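Concrete floor in shared workroom always dusty, what to do?

Kobina Gyamfi
Hello everybody. Since September I rent a workroom at Stesholm together with two other people. The floor is bare grey concrete and every morning there is fine powder on it, also on our tables. I sweep, and the next day it is the same - I think the floor itself makes the dust. The room is 65 square metres. Must I paint it, or is there a cheaper way? The owner allows a sealer but no tiles.
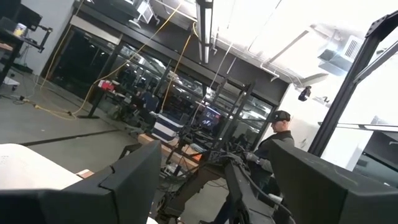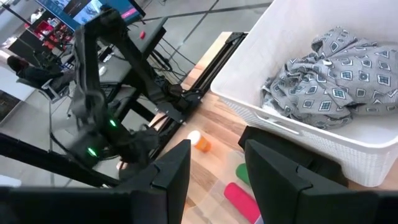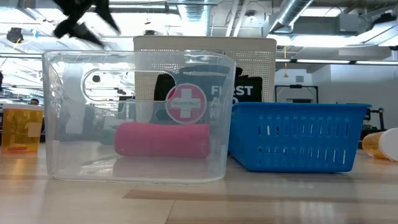
Page last changed: May 11, 2021

Chiyo Hattori
Your floor is "dusting", this is the usual word for it. The top layer is weak and it wears away under shoes. I had this in my garage and I used a clear densifier, the liquid kind that soaks in. First vacuum very well, do not only sweep. Then wash with plain water and let it dry for a full day. Put the liquid on with a soft broom and keep it wet for the time written on the can. I paid 82 dollars for my can, but my garage is smaller than your room, so please read the coverage before you buy. Cables and anything else on the floor have to go out first. Paint looks nicer in the beginning, but on weak concrete it can peel.

Evaristo Morelli
Just paint it. Mine is 3 years old and still good.

Ermanno Pellegrini
I agree with Chiyo. One small test before you spend money: tape a piece of clear plastic to the floor overnight. If there are drops under it in the morning, you have moisture from below, and then ask somebody local before you seal anything.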